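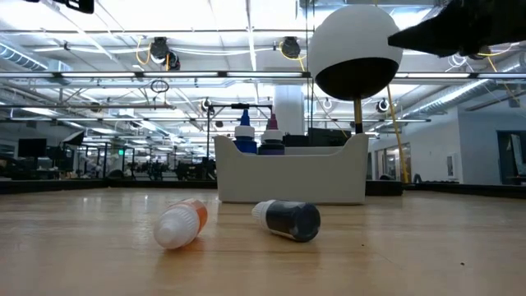
Notas para a fala: "Brovwood" e o cinema de família

Abertura (2 min)
Boa noite! Perguntar quem já viu Brovwood. Se poucas mãos subirem, ótimo, não contar o final.

O filme
Duas irmãs voltam a Bumcombe para vender a padaria do pai e acabam dormindo lá dentro, entre sacos de farinha. Adoro esse começo! São 29 dias de história e quase tudo se passa na cozinha. Falar da cena do rádio (passar o trecho, 60 segundos, luz apagada).

Por que funciona
A irmã mais nova mente o tempo todo e a gente torce por ela mesmo assim. O roteiro deixa as brigas pela metade, como em casa. E a trilha, que maravilha, só um piano meio desafinado!

Comparar com Kivitus
Mesma produtora, a Gittins, mas bem mais seco. Ler a fala da avó em voz alta, devagar.

Perguntas
Reservar sete minutos. Lembrar a sessão de abril.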